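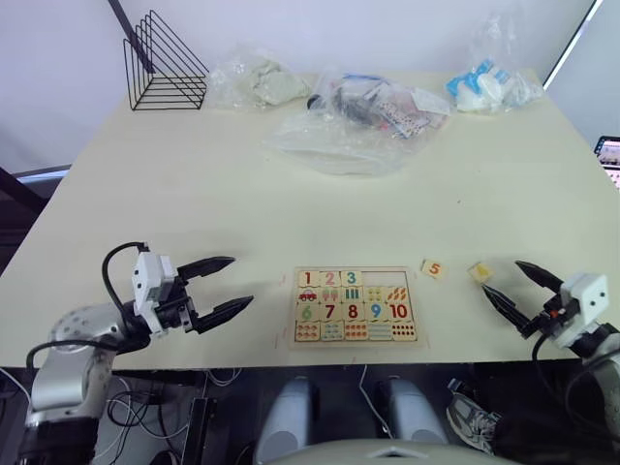

Chapter 6
Collecting Demonstrations

A learning system can only copy what it has been shown. Before any training starts, somebody has to decide which task to record, how each attempt will begin, and what counts as a finished one. This chapter covers those decisions.

Our running task is a wooden number puzzle. Each numeral has a tile and a place in the tray, and the job is to put the loose tiles back. It suits a first project well. The parts are cheap, the goal is easy to check, and the fit is tight enough that a careless grasp will spoil the placement.

6.1 What goes into an episode

An episode is one attempt at the task, from the start signal to the stop signal. It holds the joint positions of both arms, the opening of each gripper, and the video from every camera, all on one clock. The head camera gives the layout of the table. The wrist camera gives the last few inches before contact, where most grasping errors begin. 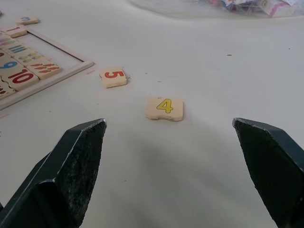

Figure 6.1. Wrist view with the 4 tile between the open fingers.

Wulan Purba's group at Trolldale recorded 2000 episodes of this puzzle and later discarded 40. In most of the discarded ones the two video streams had drifted apart. The operators had done nothing wrong.

6.2 Varying the start

If the loose tiles always start in the same spots, the system will learn the spots. Move them between episodes.

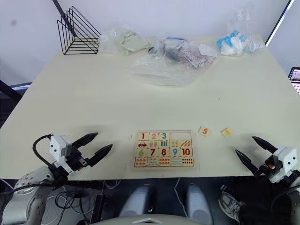
Small changes are enough at first: turn a tile a little, or slide it closer to the tray. Larger changes can wait until the system handles these. Write down the starting layout before each episode, using the log sheet in Appendix B, and leave the tray itself where it is until Section 6.4.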